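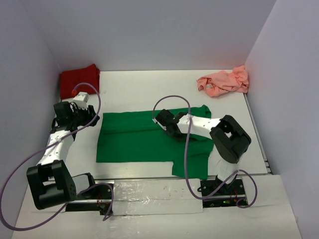 Dorota Adamczyk

Anyone else in Beltcombe get the letter about the leaf blower thing? County says no town can ban gas blowers anymore, so our ordinance is dead, or on hold, or something. Letter is one page and says basically nothing. Council voted for it in May and I already traded mine in. Cost me 389 dollars for the battery one plus a charger. Do I get to be mad or is the ban still on

efren_c
Still on the books, just can't be enforced. Town attorney said so at the meeting. No fines till a judge looks at it.

Dorota Adamczyk
ok so the guy across the street can run his at 7 am again. great

mowerman9
He can run it at 7 because the noise rule says 7. Different rule. The county order didn't touch noise hours, go read it, it's short.

MFodor
I did read it. Section 4 says "any local restriction on the sale or use of lawn equipment by fuel type." Noise is seperate, mowerman is right. But I don't see where the county gets the power to do this in the first place. We have a charter. People here voted on that charter.

efren_c
Charter doesn't beat state law and state law lets the county preempt on "commerce." That's the argument anyway

MFodor
An argument, yes. Raking leaves is commerce now?

Ottó Nyitrai
It is for me. I run a two man crew. Battery packs die halfway through a big yard and then I'm sitting in the truck charging. I have 116 customers and over half are inside town limits. The ban would of put me out by fall. Glad the county stepped in, don't care what section

Dorota Adamczyk
fair, but you guys had a grace period didn't you? thought commercial got longer

Ottó Nyitrai
Four months longer. Doesn't make the batteries any better

zsofi_v
My kid has asthma and we back up to the school lot. Nice quiet month while it lasted. Not blaming Ottó, he always shuts off when we walk by. Some crews don't.

mowerman9
So call in the ones who don't. Didn't need a ban for that.

zsofi_v
I did call. Twice. They took my name and that was it

MFodor
Has the town said if it's going to sue? Other towns are talking about it, I heard Asotent was in.

efren_c
Closed session next meeting, so we won't hear much. Public comment is before that, 6:30, sign the sheet by the door.

Dorota Adamczyk
what about the rebate? was supposed to be 50 back on the trade in, form's still up on the town site

efren_c
Send it in anyway. Money was already budgeted. Keep a copy

Dorota Adamczyk
will do, thx. see some of you at 6:30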